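In Praise of the Slow Unpacking

My grandmother took two days to unpack from any trip, and as a child I found this maddening. She would set the suitcase on the spare bed, take out a blouse, hold it up, tell me where she had worn it and who had spilled what, and then wander off to make coffee. The suitcase stayed open until the following evening, and we all walked past it and reached in.

I am older now and I have come around to her way of doing things, after a long stretch of being very proud of my speed. I used to get home from the airport at 10 at night and have the washer running before I had taken off my coat (my husband timed me once, 16 minutes from door to detergent!). I thought this made me a capable person, and perhaps it did, but by morning I could hardly have told you I had been anywhere.

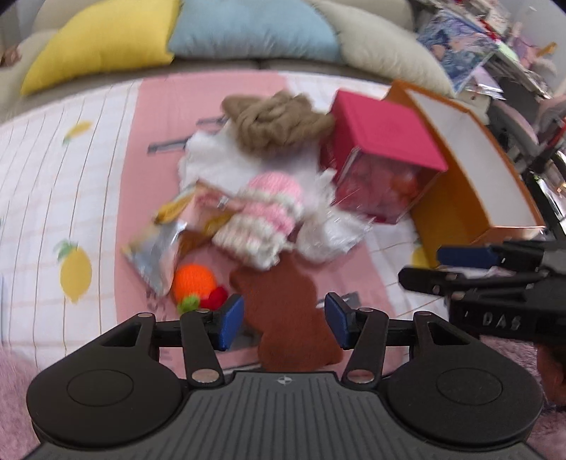

What changed my mind was a week in Grikstead last April, visiting my old friend Hildegard Thiele. I came home too tired to be efficient, so I left everything where it was and picked at it over the weekend, a sweater here, a jar of jam there, a bus ticket I had folded into my book. Each thing brought back a bit of talk or a bend in the road, and I ended up calling Hildegard twice to ask her about them.

I know there are families with small children who need the clean socks right away, and I wouldn't dream of scolding them. But if you have a spare corner and can stand a little mess, I do wish you would try it once. Leave the bag open. Make the coffee first, and call whoever you went to see.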